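Hirnby Owners' Board > Cars > Skirneo > Skirneo 261: clutch and gearbox oil, what are people doing?

Page 1 of 1

tallowfield
Posts: 88
I've had my Skirneo 261 since November and the gearchange has never been nice when cold. Second is the worst. It baulks for the first few miles, then it's fine for the rest of the day. No crunch, no noise in neutral, and it pulls well in every gear.

The previous owner's folder has a receipt from Pellegrini for a clutch but nothing at all about gearbox oil. I'm wondering if it's still on what the factory put in.

Two questions. What oil are people using, and is it worth draining it at home or should I just book it in? I have axle stands and a decent set of sockets but no ramp.

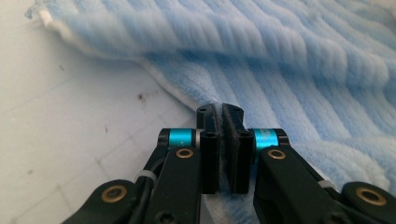
Does the 261 box have a separate drain plug, or is it fill only? It has both, with the drain at the lowest point on the nearside and the filler higher up facing the bulkhead. I found that in the handbook after I started typing, so that one's sorted.

The oil grade page is missing from my copy.

----

marnoch_r
Posts: 1,904
Mine did exactly this. Changed the oil and it was better the same evening, second gear included. What came out was dark and smelt burnt, and there was a grey paste on the drain plug magnet. A bit of paste is normal. Flakes or slivers would worry me.

Undo the filler first. If you drain it and then find the filler is seized you've got a car that can't go anywhere.

----

Pondskipper
Posts: 412
I'd disagree that it's the oil. Stiff second when cold on these is usually the cable adjustment, and it's free to check. There's a plastic clip at the gearbox end that wears, and then the lever doesn't travel far enough across the gate. People spend money on oil, the weather warms up, and they think they've cured it.

----

marnoch_r
Posts: 1,904
The weather hadn't warmed up between four in the afternoon and seven at night.

Cable adjustment would make it bad all the time, hot or cold. He says it clears after a few miles. Thick old oil slows down the synchro, and that's what he's feeling.

----

Pondskipper
Posts: 412
The cable outer stiffens up in the cold too. I had one go on my old Buvus and it behaved the same way, bad until the engine bay had some heat in it. I'm only saying look at the clip before buying anything. It takes ten minutes with the air box off.

----

tallowfield
Posts: 88
Thanks both. I've had the air box off and the clip looks all right to me. There's a little play side to side but the cable moves freely by hand. I put a smear of grease on it while I was in there.

I also tried the filler plug and it's very tight. I stopped before I rounded it off -- the hex looks shallow and somebody has been at it before with the wrong key.
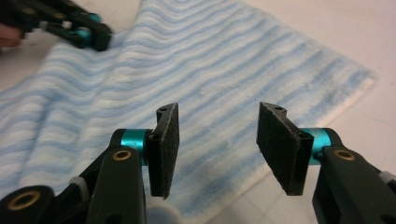

Back to the plug. I've soaked it with penetrating oil and I'll leave it overnight. If it won't shift with a proper key and a bit of heat I'll give in and take it to Pellegrini, since they've had the box off once already. Can anyone tell me what it costs to have them do it? I'd also still like to know the grade.

----

shahab_bakhtiari
Posts: 3,377
Grade is 75W-80 for the five speed. Don't be tempted by anything thicker, it will make the cold change worse. Check the plate on top of the casing before you buy, because a few late cars had the other box and that takes something different.

On the plug, use a hex bit in a socket, not an L-shaped key, and tap it well home with a hammer first. The tap helps break the seal as much as anything. Then a steady pull on a long bar. I've done three of these and only one needed heat.

On price, they charged me 40 for labour with me supplying the oil, but that was a while back. Ring them.

As for the argument above, I've seen both. If the clip is sound and the cable moves freely then oil is the next thing.

Shahab

----

Pondskipper
Posts: 412
Fair enough if the cable is free. I'd still look at clutch drag. Easy test: engine running, cold, clutch down, count to five, then select reverse. If it grates, the clutch isn't clearing fully, and fresh gearbox oil won't do anything for that.

----

gorsebank
Posts: 17
Following this as mine is the same, though third is bad as well as second. Is a new sealing washer needed for the plugs or can they be reused?

----

marnoch_r
Posts: 1,904
New ones, they're pennies. I've reused one in the past and it wept.

----

tallowfield
Posts: 88
Update. Filler plug came out with the hex bit and a long bar, no heat needed. Thanks Shahab, the hammer made the difference.

Did the reverse test first. It went in cleanly, so I'm ruling out clutch drag for now.

Drained it warm after a short run. The old oil was nearly black and there was paste on the magnet but no bits that I could feel. Plate on the casing matched what Shahab said, so 75W-80 went in until it ran back out of the filler hole, then new washers and both plugs done up.

Getting the oil in was the worst part. I used a length of clear hose and a funnel from under the bonnet, and it takes ages if the oil is cold. Stand the bottle in a bucket of hot water beforehand.

Took it out for a drive and first to second is lighter. It was already warm though, so that proves very little. I'll know tomorrow morning.

----

Pondskipper
Posts: 412
Leave it outside overnight or it won't be a fair test.

----

tallowfield
Posts: 88
It lives outside.

Half past six, frost on the screen. Second still needs a firm hand for the first two or three changes, then it goes in. Before, it was like that for miles. I'd call it most of the way there. I'm going to order the cable clip as well, and I'll put the part number up when it arrives.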